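MEDIA RELEASE

1 August 2022

Garncombe publishes floor-clutter service notes for Pirby room robot, and declines to call it hands-free

Garncombe, which services cleaning and tidying robots for short-stay accommodation, has today released its working notes on setting up and maintaining the Pirby, a floor-level tidying robot now running at the Skendside serviced apartments. The notes cover 12 weeks of daily use. They are free to download and they are not flattering.

The Pirby is sold as a machine that can be unboxed, charged and left to get on with it. Garncombe's technicians found it needed a fair bit more than that. The first unit was delivered with its depth sensor out of alignment, and the replacement bracket took eight days to arrive. Once fitted, the sensor held its setting on carpet but drifted in rooms with polished tile.

"We were told it would recognise footwear out of the box," said Valbona Ivanov, service manager at Garncombe. "It recognised footwear in the brochure. On a shiny floor under downlights it saw plenty of things that weren't there and drove over a few that were."

Most of the work described in the notes is done by hand. Before each calibration run a technician lays out ordinary bedroom items in set positions, lets the robot make its pass, then moves them and starts again. Footwear is the hardest category. Dark soles are easy enough to find on pale tile, but thong straps are thin, and the machine's gripper approaches them from whichever side it last calculated, sensibly or otherwise. Overhanging bedding adds a band of shadow along the floor that the early software treated as a wall.
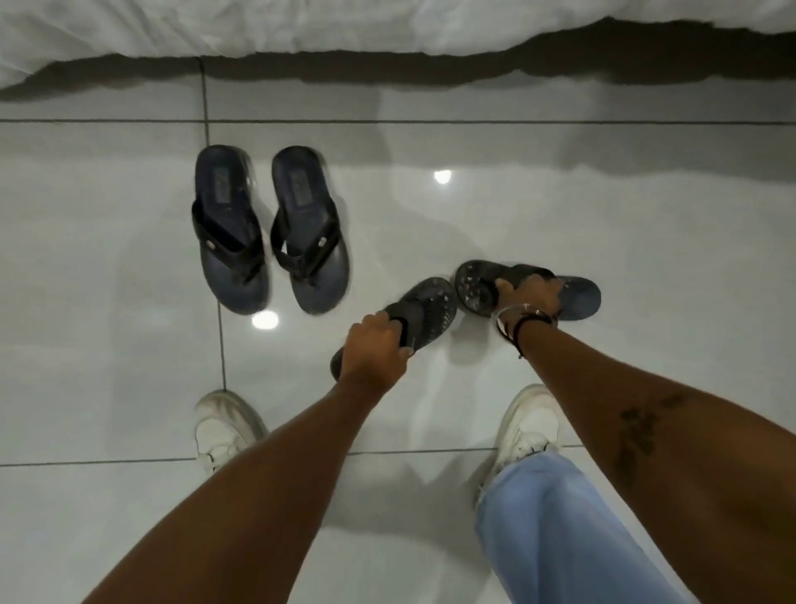

What the set-up involves

Technicians are asked to work in this order:

Turn on every ceiling light in the room and leave the lights on for the whole run. Reflections on the tile are part of the test.

Let the bedding hang as a guest would leave it. Do not tuck it in to help the robot.

Place one pair of shoes straight, side by side, and a second pair at an angle. Change the second pair between passes.

Wipe the lower sensor window with a dry microfibre cloth. The supplied wipes leave a film.

Check the gripper pads for grit and replace them once the edge has gone smooth. The manual gives a service interval of 1000 cycles. Garncombe's first set was finished well short of it.

Log each pass, including the ones that failed before the robot left its dock.

The published log runs to 2570 passes. Garncombe has not converted it into a success rate, on the grounds that the firmware changed twice during the period and the figures before and after each update don't compare fairly.

Mared Gittins, who manages the Skendside rooms, remains unconvinced about the labour saved. "My staff can pick up a pair of sandals in two seconds," she said. "I've agreed to keep the robot until the lease ends. I haven't agreed to like it."

Nghiêm, the Pirby's regional distributor, was sent the notes in July. Khang Vi, its technical support lead, said a revised bracket was being organised for Australian customers and that the maintenance interval for gripper pads was under review. He did not give a date for either.

Garncombe will continue to service the Skendside unit and will update the notes when the bracket has been fitted.

Media enquiries: Abbas Jalali, Garncombe
Technical enquiries: Lộc Đỗ, Garncombe workshop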